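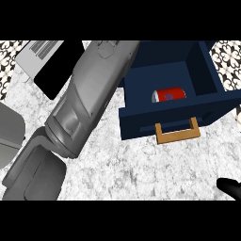 The club's simulated kitchen, with a can lying in the open drawer.

The robotics club at Brultbridge has no robot. It has a row of ageing desktop computers, a classroom on Saturday mornings and a simulator in which two robot arms share a marble worktop with a blue drawer unit.

The task for this term is called Prisby, after the street the school stands on. A team must teach the arms to deal with a red drinks can and a drawer, and the same program has to cope when the can starts somewhere new. Each entry gets 400 attempts on the club's machines, and the final score is taken from the last 100.

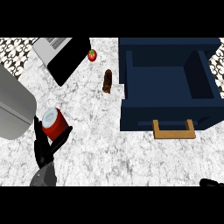

Words: M. Lavel
Education correspondent

There are 20 members this year, aged 12 to 17, and most had written very little code before they joined. They work in pairs. One student steers the arms by hand to record a set of demonstrations, while the other keeps notes on which ones are worth using. Then they swap.

Cans are awkward. They roll, and when they are tilted a small error in the angle of the fingers matters a good deal. One pair spent most of April on the grip alone and left the drawer until after the holiday.

The drawer has its own difficulties. Its handle is a squared wooden bar, and a hand that comes in too low can miss it altogether.

The club is paid for by a £400 grant from the Ackah Fund, most of which has gone on memory for the computers. New members can join at the start of any half term, and the final is open to parents.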